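The Slow Education of a Purple Hand

The first gripper I built could pick up a sock. It could not put the sock down. Something in the thumb joint seized whenever the fingers closed all the way, and I spent most of a November evening walking through the house with a sock clamped in a plastic claw, looking for the right size of hex key.

I had started the way people start these things, by reading a forum thread at an hour when I should have been asleep. Somebody had posted plans for a hand-held gripper: two fingers, a squeeze handle, a camera on top. You carry it around and do chores with it, the camera records the chores, and later you try to get a robot arm with the same fingers to do what you did. The parts list came to $129. I have since stopped adding up what it really came to, as a kindness to my marriage.

The plans assume you have a 3D printer. I do, a secondhand Cludon with a fan that sounds like a bee in a jar. They also assume you have a clean, level surface to put it on, and a garage door that closes. I lasted 11 days at home before I moved the whole business to Fundetti, the shared workshop in Ormsby, where members pay $30 a month and the extension cords are labeled with threats.

Fingers are the hard part. You'd expect it to be the electronics, or the software that matches one frame to the next, but a finger has to be soft enough to fold around a marker and stiff enough to lift a bottle of shampoo, and those are two different fingers. The version I settled on has ribs printed in a flexible filament, with a darker strip on the inside where it meets the object. The ribs bend inward when you press on them. The filament came in purple. Vustden, who make it, also sell it in gray, and the gray was out of stock. 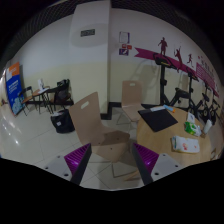
The mounting plates took me three tries. On the first I got the hole spacing wrong by the width of a pencil line, which in printed plastic is as good as a mile. On the second I got the spacing right and the plates backward. I have kept both sets in a coffee can, where they are slowly being joined by other things I was sure of.

Once the hand works, you have to use it, and this is where the hobby stops resembling engineering and begins to resemble being a very patient toddler. Pick up the packet. Put down the packet. Pick up the packet from the other side. The guide I was following suggests 500 repetitions of a task before you try training anything, and suggests it in the breezy tone of a recipe that tells you to caramelize onions in five minutes. By the second hour my forearm had opinions. By the third I had begun to narrate.

You also learn what your own hands have been getting away with all these years. I had never noticed that I slide a flat thing to the edge of a table before lifting it. With two fingers and no wrist to speak of, you find that out fast, generally by chasing a folder across the wood grain like a man trying to pick up a dime in mittens. Soft packages are worse. They sag in the middle and leave from the ends. Bottles are fine if they stand up and awful if they don't.

Lighting matters more than I wanted it to. A wide lens sees everything, so a shiny floor ends up in the recording along with whatever you meant to record, and a run made in the morning looks to the software like a different planet from one made after supper. The advice is to gather examples in all kinds of light and in as many rooms as will have you. I took this to mean I should leave the workshop more, and so did my family.

The arm itself is still in pieces on my bench at Fundetti. Two of its motors run, and a third hums when I plug it in and then thinks better of it. The replacement was supposed to ship on Tue 4 December and the tracking page has said "label created" ever since. In the meantime the gripper and I keep practicing. We can do packets now, and most bottles, and last week I went back to the sock. It went into the basket on the fourth attempt, and stayed there until the dog came in.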